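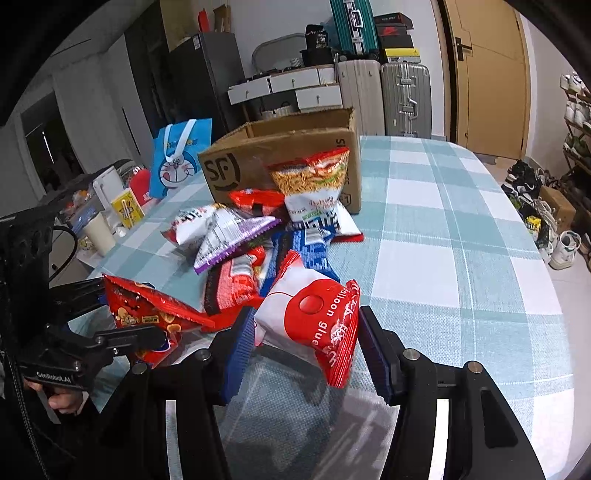 Snack packets on the checked cloth, with the box behind them.

About Ernel

We're a small company that helps packing teams bring automation into their day, and we love doing it! Catherine Sutherland started Ernel after 12 years on packing lines, and she still reads every note that comes in from the floor.

Our biggest project is Kestex, a picking system for mixed snack orders (puffy bags, crinkly bags, all the awkward stuff). At Cosex, where 32 people pack orders, it handles the repeat picks on the early shift. Those same people now check orders, plan the next run and teach new items to the system. Six of them have moved into full-time training jobs, and their wrists are grateful.
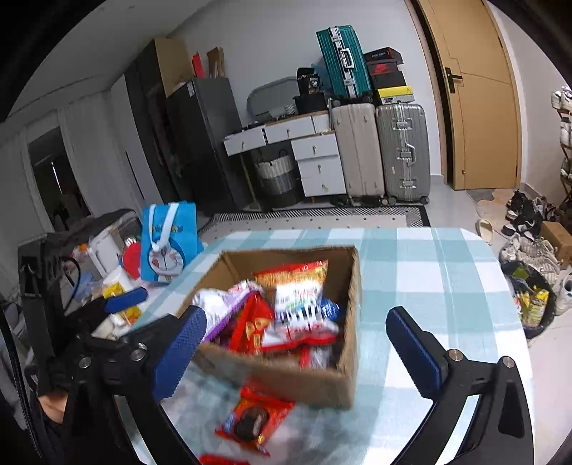
Open box between the blue pads, packed with snacks.

Everything we build begins with people's hands. Packers know how to hold a bag by its crimped end or tuck a flat one down the side, and we want that know-how in the system, with the packers paid for it. Every Wednesday we sit down with the crew at the Echeverría site and go through what's bugging them – they don't hold back!
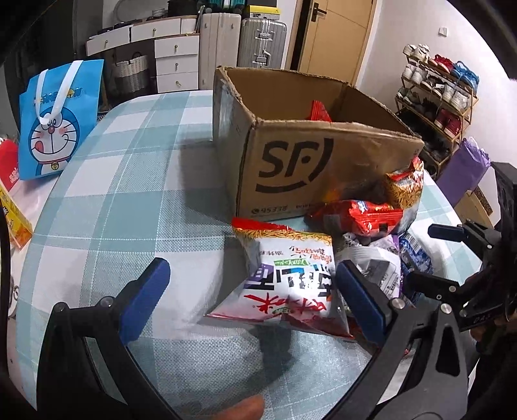 Working with us

We're hiring trainers. No coding needed, and packing experience counts for a lot. Come by and meet the team.

32 shares
6 comments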